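Catering Supplies > Table Service > Serving Trays > Koyama Rectangular Tray

Koyama Rectangular Serving Tray, Cream
Item 1434
Supplied by Wiltska Institutional Catering

The Koyama is a flat-bottomed serving tray intended for staff lounges, conference rooms, hospital waiting areas and school dining halls. It is suited to carrying light meals, wrapped snacks and cold drinks from a preparation area to a table, and may be left in place during service.

The tray has a raised rim on all four sides and a plain, smooth upper surface that takes cups and plates. The corners are rounded for ease of cleaning. The underside carries four molded feet, which leave enough clearance for the fingers when the tray is lifted from a level surface.

Material and finish

The Koyama is molded in one piece and colored throughout, so light scratches do not expose a different shade beneath. The standard finish is cream. A gray finish is available to order in quantities of 200 or more, and customers should allow additional time for delivery. Slight differences in shade may occur between production runs. Customers who require a close match across a large order are asked to place it as a single purchase.

Weight and load

Each tray weighs 700 grams. Loads should be distributed evenly, with heavier items placed toward the center. The tray is not intended for use as a cutting surface, and it must not be placed on a burner, in an oven or under a heat lamp.

Cleaning

Trays may be washed by hand or in a commercial dishwasher. Abrasive pads and bleach-based cleaners will dull the surface and are not covered by the warranty. Trays should be fully dry before stacking. The Druso drying rack, sold separately, accepts the Koyama in the upright position.

Use in self-service areas

Where guests select their own items, Wiltska recommends placing trays within easy reach of the food and at the same height as the serving surface.
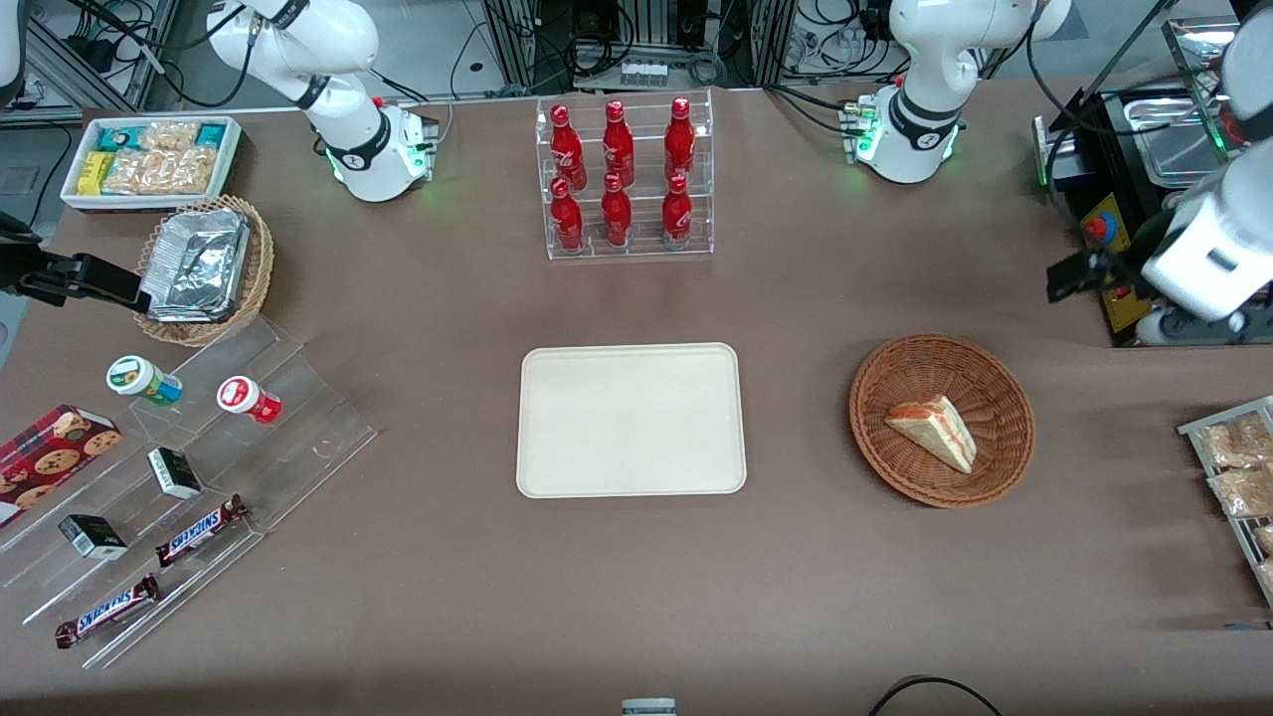
Stacks should be kept low enough for seated guests and wheelchair users to reach the top tray without assistance. For sites serving more than 500 guests a day, the Plusus tray cart provides covered storage and can be moved by one person when full.

Ordering and returns

Trays are sold in cartons and cannot be supplied singly. Unused trays may be returned in their original carton, provided that the return is approved in advance. Printed or specially colored trays are excluded. Damage in transit should be reported before the trays are put into service, and the carton should be kept for inspection.

Related items: Druso drying rack; Plusus tray cart; Koyama non-slip liner.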